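The Date

The regional final at Arnport was in December, and by the end of November the Elterwood Robotics Club could put fruit in a bag 44 times out of 100. Delia Surdu had written the number on the whiteboard and drawn a box around it, as if it might get out.

"Forty-four is an F," said Mwanaisha.

"It's a high F," said Delia.

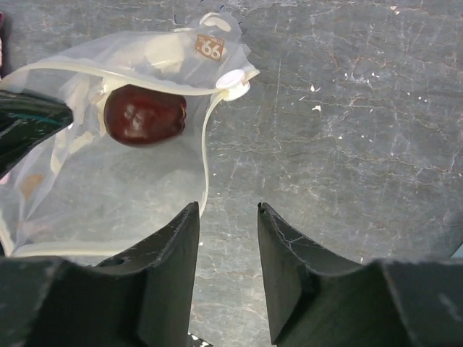
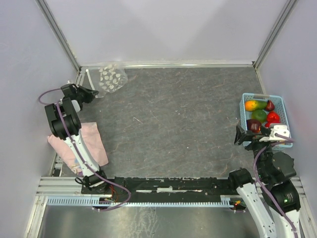
Short Fiction

The task that year was called Groceries. Every team got the same sheet from the organizers, and the sheet said that a two-armed robot would take one item of produce from a basket, place it in a resealable bag, and close the bag. It took up four lines. Delia's mother had read it over breakfast and said, "That's it?" and Delia had gone to school without finishing her toast.

Mwanaisha Mrema wrote the code and Delia did everything the code bumped into. This had been the arrangement since ninth grade, when they had been the only two people to show up for the first meeting and had elected each other president. The club had grown since. It now had a faculty adviser, Mr. Priedītis, who taught chemistry and believed in letting students find their own way, especially after four o'clock, when he liked to leave.

They had started on the big stuff. The bell pepper was easy, because it was fat and went where it was pushed. The mango was the left arm's favorite, if an arm could have one, and Delia was fairly sure it could. But the sheet said the judges would choose the item, and the judges at Arnport had a reputation. Last year they had chosen the one sock with a hole in it.

"They'll pick the date," Mwanaisha said.

"They might not pick the date."

"Delia. Would you pick the date?"

Delia thought about it. She would absolutely pick the date.

So they ran the date. It was small and dark red and had been labeled a date by Mwanaisha, on no authority. Mr. Priedītis thought it was a cherry. It didn't matter to the robot, which had it filed as item 9 and treated it with the same contempt under any name.

Getting it into the bag was a matter of patience. Closing the bag was where they lost the other 56. There was a little white slider at the end of the seal, and the plan was for one gripper to hold the bag still while the other took the slider and drew it along to the far side, the way a person does without even putting down the phone. The robot would take hold of the bag with great confidence. Then it would take hold of some more of the bag. By the end it usually had the bag, the seal and in one case its own cable, and the date would be sitting out on the table looking like it had paid for a ticket and wanted its money back.

"Camera's confused," Mwanaisha said, scrolling. "It sees the shine and thinks that's the slider. Everything on that bag is shiny."

"Can you tell it not to look at shiny things?"

"The slider is shiny."

"Can you tell it to look at less of them?"

Mwanaisha gave her the look she usually saved for substitute teachers, and then she stopped and turned back to the screen. She typed for a while. Delia went and ate a granola bar in the hallway, where eating was allowed.

When she came back, there was a new file on the screen called less_of_them.

"Don't say anything," said Mwanaisha.

It was close to seven. The custodian had already been by once and jingled. Delia set the bag down, smoothed it out, unsmoothed it so it would be fair, and stepped back behind the line of tape. The rule was that once you were behind the tape you couldn't help. It was their own rule and they'd both broken it, but only with the mango.

The arms came in from either side. The left one stopped short and hung there, thinking or loading. The right one opened its jaws over the table, wide, like somebody about to describe a fish.

"Come on," said Delia.

"It can't hear you."

"Come on, though."

The jaws came down and closed on the slider. Just the slider. The bag stayed where it was. The arm began to pull, a hair at a time, with a small grinding noise that Delia had been meaning to look into since October, and the seal went shut behind it, past the middle, past the spot where it always let go, and on around the bend.

It stopped a thumb's width from the end.

They waited. The arm let go, rose up and folded itself away. On the laptop a green bar appeared that said TASK COMPLETE.

"Is that closed?" said Delia.

"It says it's closed."

"There's a hole in it."

"You couldn't get a date through that hole."

Delia got out the rule sheet, which by now had been folded so often it was coming apart in squares, and read all four lines again. She turned it over in case there was more on the back. On the back was an ad for Firnura batteries.

"It doesn't say how closed," she said.

Mwanaisha was already at the whiteboard. She rubbed out the 44 with her sleeve and stood there with the marker.

"One out of one," she said. "What's that in percent?"

"Run it again," said Delia, and went to open the bag.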